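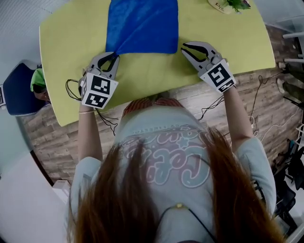

Müzeyyen Güneş thinks the second starter is too sour for the Ranton flour, and that we should stop feeding it at night. She wrote this in the margin of the last page and I agree with half of it. The smell is sharp, yes. But the loaf from it was the better one of the two, so I keep it for one more week before I decide.

Apr 23, 2019

Test bake, rye and wheat mix, starters A and B. Both were fed at the same hour with the same water. I changed only the flour: A got the flour from Illden, B got the Ranton. Final dough weight 1,621 g for each, divided in two tins and one small piece for the jar, so that I can watch the rise through the glass.

Flour in each dough: 559 g wheat, the rest of the flour is rye. I wrote the rye on the bag and the bag is in the recycling, so this must be repeated with a proper note. My mistake.

A was slow. After four hours the jar showed almost nothing, only small bubbles at the bottom. I moved it nearer to the oven and then it went quickly, maybe too quickly. B was steady from the beginning and reached the tape mark before lunch.

Shaping: A stuck to the bench and tore on one side. I used more water on the hands instead of more flour, which helped a little. B could be shaped dry. I did not expect such a difference from the flour alone and I suspect the Illden bag is older than the label says. Ask Popescu when it was milled.

Oven: the dial said 230, the loose thermometer said less. It took over 139 minutes from switching on until the second pair of tins was out, and this includes the time when I opened the door to turn them. The door seal is still bad in the left corner.

Result. A: pale crust, crumb tight under the top and open near the base, a line of raw-looking dough in one tin. Taste mild, a bit flat. B: dark crust, even crumb, sour after the second bite. The sourness is less on toast.

About the night feeding: if we stop it, B will be hungry in the morning and in my experience this makes it more sour, not less. I would rather feed it with cooler water and a smaller spoon of old starter. Müzeyyen, please write if you see it differently.

To do before the next bake:
Weigh the rye and write it here, not on the bag.
Buy 8 new tins, the size from Ullau, the old ones are losing their coating.
Label the jars on the lid and also on the side.
Order the second sack only in June, there is no dry place for it now.

Starter A is in the fridge, lower shelf. B stays out until tomorrow evening.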